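4. 작업 현장 적용: 컴퓨터 본체 내부 작업

로봇이 집안일이나 작업장의 잔일을 대신할 수 있는가 하는 물음에는 대개 수건 개기나 컵 옮기기 같은 예가 따라붙는다. 우리는 여기에 중고 컴퓨터 정비를 더하고 싶었다. 본체 안은 좁고, 부품마다 빼는 방향과 힘이 다르며, 케이블은 손을 댈 때마다 모양이 바뀐다. 정비 작업자에게는 하루에도 수십 번 되풀이하는 평범한 일이지만 로봇에게는 파지, 접촉, 변형체 조작이 한꺼번에 걸려 있는 흥미로운 과제다!

4.1 과제 구성

실험은 중고 기기 정비 업체 Pastden의 작업대에서 8월 한 달 동안 진행하였다. 과제는 케이블 젖히기, 데이터 케이블 분리, 드라이브 고정부 해제, 메모리 모듈 분리의 네 단계로 나누었으며, 각 단계는 앞 단계의 성공 여부와 무관하게 따로 시작할 수 있도록 하였다. 제어 정책은 앞선 연구에서 공개한 Titska를 그대로 쓰되, 작업자가 원격 조작으로 수행한 시연 415회를 추가로 학습시켰다. 사전 학습에 쓰인 주방 및 세탁 과제 시연은 3,000회이다.

그림 3과 같은 배치에서 가장 먼저 부딪히는 문제는 접근 경로이다. 메인보드에 닿기 전에 검은색 케이블과 파란색 데이터 케이블을 지나야 하고, 그리퍼의 판과 링크가 손목 카메라 시야의 상당 부분을 가린다. 사람이라면 손가락 끝의 감각으로 넘길 구간에서 로봇은 가려진 영상에 의존해야 한다.
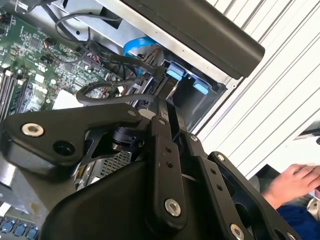 그림 3. 열린 본체 안으로 뻗은 그리퍼. 손목 쪽 카메라 영상. 왼쪽 위는 메인보드와 메모리 슬롯, 케이블 오른쪽은 하늘색 탭이 달린 드라이브 브래킷이다.

4.2 결과

전체 400회 시도 가운데 261회가 성공하였다. 솔직히 예상을 웃도는 수치였다. 특히 케이블 젖히기에서는 학습 자료에 없던 동작이 관찰되어 저자들을 무척 들뜨게 했다. 정책이 케이블을 집지 않고 손가락판의 옆면으로 밀어 둔 채 다음 위치로 들어간 것이다. 시연자들은 언제나 케이블을 집어서 옮겼다.

실패는 메모리 모듈 분리에 몰려 있었다. 고정 걸쇠를 젖히는 힘이 부족하면 모듈이 한쪽만 들렸고, 그 상태에서 다시 당기면 슬롯에 비스듬히 끼었다. 데이터 케이블 분리에서는 커넥터 몸통 대신 케이블을 잡는 경우가 많았다. Barbieri 촉각 패드를 붙인 예비 실험에서는 이런 파지가 줄어드는 경향을 보였으나 시도 횟수가 적어 본 집계에는 넣지 않았다.

4.3 논의

현재 수준의 로봇에게 본체 한 대를 처음부터 끝까지 맡기기는 아직 어렵다. 네 단계를 연속으로 수행하면 앞 단계에서 생긴 작은 어긋남이 뒤로 갈수록 커진다. 그래도 단계별로 나누어 보면 당장 쓸 만한 부분이 분명히 있고, 주방에서 배운 조작 능력이 전자기기 내부에서도 상당 부분 살아남는다는 점은 매우 고무적이다. 같은 절차를 Mundia 공개 과제집의 소형 가전 분해 항목에 적용하는 실험을 준비하고 있으며, 이때는 걸쇠의 저항을 손목 힘 센서로 추정하는 모듈을 함께 평가할 예정이다.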